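Clatdale Belt Wrestling Bout Records

README and data card

What is in the folder

Match records from the Clatdale belt wrestling league, typed up from the paper score sheets into plain CSV. There are 200 bouts, 55 wrestlers and nine clubs, spread over two seasons. Every bout has a date, a venue, two names, a winner and usually a method of winning. "Usually" will come up again.

If you have never watched belt wrestling: both wrestlers wear a thick cloth belt, both take hold of the other's, and the aim is to put the other person on their back without letting go. Other traditions allow trips and some don't. Clatdale allows trips on the inside of the leg and has argued about the outside of the leg for as long as anyone has kept minutes. The records reflect the argument faithfully, meaning some referees scored an outside trip as a fall, some as a foul, and one wrote "see me" in the margin and left the result blank.

Files

bouts.csv - one row per bout. Start with this one.
wrestlers.csv - one row per wrestler, with club, weight class and stance if known.
clubs.csv - one row per club, with home venue and the color of the belt they lend to visitors.
methods.csv - lookup table for the short codes in the method column.
notes.txt - whatever was in the margins and seemed worth keeping.
CHANGES - a list of things we fixed and, further down, things we unfixed.

All files are UTF-8. Commas inside a field are quoted. If your spreadsheet program turns the score column into dates, that is between you and your spreadsheet program, but importing the column as text will settle it.

Columns in bouts.csv

bout_id - a plain integer in the order the sheets came out of the box. It carries no other meaning. Please don't plot it.

event - short name of the meet. Home meets are named after the venue, and the end-of-season meet is always "Odukoya", after the trophy.

bout_date - year, month, day. Where a sheet gave only the month, the day is left empty. An earlier version filled these in with the first of the month, and for a while it looked as though the whole league wrestled itself silly on the first and then rested.

red_id and blue_id - keys into wrestlers.csv. Red and blue are the sashes tied over the belt so the judges can tell people apart. They are assigned by coin toss. When the coin was lost, they were assigned by whoever was standing nearer the sashes.

score_red and score_blue - falls won. A bout goes to whoever first takes two falls, so the winner's score is 2 in nearly every row. A winner with a lower score means the bout ended early, and the method column should say how.

winner - red, blue, draw or none. A draw is a bout where time ran out level. None is a bout where the sheet stops.

method - code for the way the last fall was taken. See the next section.

ref - referee's initials. Kept because it matters a great deal which referee you had, as any losing coach will explain.

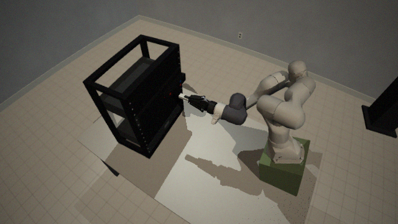 Simulated robot arm on a green pedestal, with a black rack

Method codes

HIP - hip throw. The most common code, and the one referees seem to reach for when they were looking elsewhere.

LFT - straight lift and turn. Nearly always the heavier classes.

INS - inside trip.

OUT - outside trip. Appears in the first season only. In the second season the same technique is scored under FOL or HIP, depending on the referee's view of the rule change and, I suspect, of the rule book in general.

BCK - back step, where the attacker turns in and goes down alongside. Judges have to decide whose shoulders touched first, and several of these rows are followed by a protest in notes.txt.

GRP - lost grip. Letting go of the belt counts as a fall against you once you have been warned. The warning itself was written down so rarely that we gave up on a column for it.

FOL - foul.

RET - retired, hurt or otherwise. The sheets don't distinguish, and we haven't tried to. One wrestler retired to catch a bus. That is in notes.txt under the right bout, and it is coded RET like everyone else.

UNK - unknown. Used where the box is blank, smudged, or filled in with a word we could not read. There is one that both of us are fairly sure says "marvelous", which we enjoyed and coded UNK.

How the records were made

The league keeps its sheets in cardboard folders by venue. Each sheet is filled in at the mat by a scorer, signed by the referee and, in theory, by both corners. The signing in theory is the reason there is a column in wrestlers.csv for alternate spellings.

Danjuma Briggs typed the first season and I typed the second, and then we swapped and checked each other's. Where we disagreed, we went back to the paper. Where we still disagreed, we asked the scorer. Where the scorer disagreed with both of us, we went with the paper and made a note. This happened more often than is good for one's faith in scorers, one of whom is me.

Names were matched by hand. We tried a fuzzy matching script early on, and it merged two brothers from the Mellach club into a single undefeated man. The brothers found this funnier than their opponents did. They are separate again.

Weight classes come from the sheet and were never measured by us. A wrestler can move class between seasons, so wrestlers.csv has one column for each season. If they moved during a season, we kept the class they finished in.
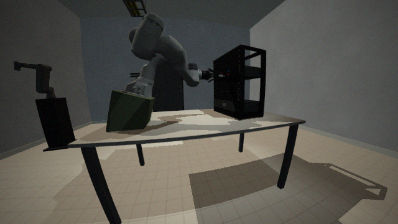

By Hadiza Oyewole
September 2, 2021

Known problems

The first season's Warkico meet has no method codes at all. The scorer that day recorded falls as tally marks and nothing else. Results are sound, methods are all UNK. Drop this event from anything to do with technique.

Stance is recorded for only part of the league. It was added to the sheet halfway through the second season, and the older wrestlers tended to leave it blank on principle. Don't treat a missing stance as a right-handed one.

Bout length is missing altogether. There is a box for it on the sheet. The box contains things like "long", "v. long" and, in one case, a drawing of a clock. We typed these into notes.txt in case someone can make use of them.

Matchmaking was not random. At home meets the host club draws up the card, and host clubs have been known to find a surprisingly comfortable opponent for their own best wrestler. If you work out a home advantage from this data, some of what you have worked out is the draw. The Odukoya meet is seeded by the league and is a better place to look.

The same pair can meet more than once in a season. Those rows are real. Please don't remove them as duplicates, as one well-meaning person did, thereby deleting the best rivalry in the light class.

Good uses

Practicing joins. The tables are small enough to check by eye.

Ratings. A simple Elo run gives a ladder that most people at the Clatdale club agree with, apart from the people near the bottom of it.

Looking at how a rule change shows up in records. The outside trip business is about as clean a case as you will get from handwritten sheets, and it isn't very clean.

Less good uses

Betting. There is no market, and if there were, the sheets would not survive contact with it.

Saying anything about belt wrestling in general. Clatdale holds are higher than in most styles, the jackets are looser, and the mats are older than several of the wrestlers. What wins here may not win anywhere else.

Injury research. RET will mislead you. See the bus.

Names and privacy

Everyone in wrestlers.csv was over eighteen when they wrestled and agreed to be listed. Those who preferred initials have initials. If you are in the file and would like to come out of it, or would like your name spelled the way your mother spells it, send a note through the league and we will change it in the next release. We don't change results. Three separate people have asked.

Juniors wrestle at the same meets on the same mats, and their sheets are in the same folders. None of them have been typed up, and there are no plans to.

Versions

The current release is the one with both seasons in it. The one before had only the first season and the fused Mellach brothers, and should be thrown away if you still have it. A third season starts in October, and its sheets will be added once it is finished and the folders have been found.

Bout numbers won't change between releases. New rows go on the end. If a result is overturned on appeal, the old value goes into notes.txt along with the date of the ruling.

Corrections

Send the bout_id, the column, and what you think it should say. A photo of the sheet is very welcome if you happen to have the carbon copy, and most clubs do, somewhere. "I was there" will be read with interest, but we do need the paper.

Corrections to the method codes go to Danjuma, who coached for years and can tell a back step from a stumble. Everything else comes to me.

License

Use it, copy it, change it, and say where it came from. If you publish something, mention the league by name and tell us where to read it. The Clatdale club pins such things up by the scales, under the list of unpaid mat fees.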